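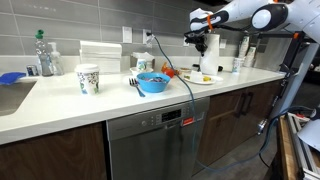

Photo: Zallia

Part-time kitchen attendant, Claker

Ivby is hiring a kitchen attendant for the shared staff kitchen at our Claker office. The shift is 4 hours, starting at 2 p.m.

You will clear cups, bowls and silverware off the counter, load and empty the dishwasher, wipe down the sink and tile, and restock soap, napkins and paper towels. Lifting is light.

Experience is helpful but not required. Training is paid. The job starts in May.

To apply, leave a resume at the front desk or mail it to Ivby, Kitchen Services, Claker.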